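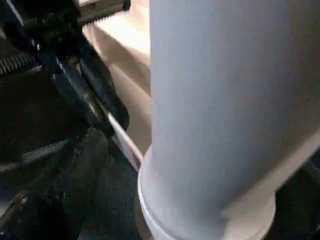

Kovatdale Evening Walking Club – members' blog

29 August 2019

When I moved to Kovatdale, I could read English well but I was afraid to speak it. In the shop I pointed at things. On the phone I asked people to send me an e-mail. My teacher in the language course told me to find some activity where talking is not the main purpose, and so I came to the walking club.

The first walk was along the Flollitz canal, 7 kilometers, flat all the way. I had prepared sentences at home, for example about the weather and about my shoes. I used all of them before we reached the first bridge. After that I mostly listened, and I noticed that this was permitted. When you walk next to a person, you do not have to look at the face, and a silence is not so heavy as it is at a table.

I started to keep a small notebook of words that I heard on the walks. Last week I counted them and there are 42 on the list. Some are useful every day, like "drizzle" and "shortcut." Others I will probably never need, like "stile," which is a kind of step for climbing over a fence. I wrote "stile" three times with a wrong spelling, and I still have to think before I say it.

There were also some misunderstandings. Once I was told that the path is "a bit soft," and I believed it was a compliment to the path. I came home with mud to the knee. Now I know that "a bit" can mean very much, and I ask a second question.

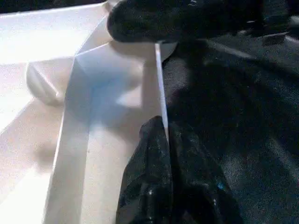 White box, inner side and fold.

My advice for other newcomers is to choose the slow group. In the fast group people have no breath left for talking, and you will learn only "careful" and "wait." The slow group stops often. Somebody needs to tie a shoe, somebody wants to see a bird, and each time there is a little conversation that you can join or not join. I go home after 60 minutes of this more tired than from a whole day of work, but it is a good tiredness.

In September the evenings will be shorter and we will start earlier. The plan is to walk up to the Tumo viewpoint, which I have seen only from the bus. I have looked up the words for the things I expect to meet there: gravel, slope, railing, bench. If it rains, we will take the canal path again, and I will bring the higher boots.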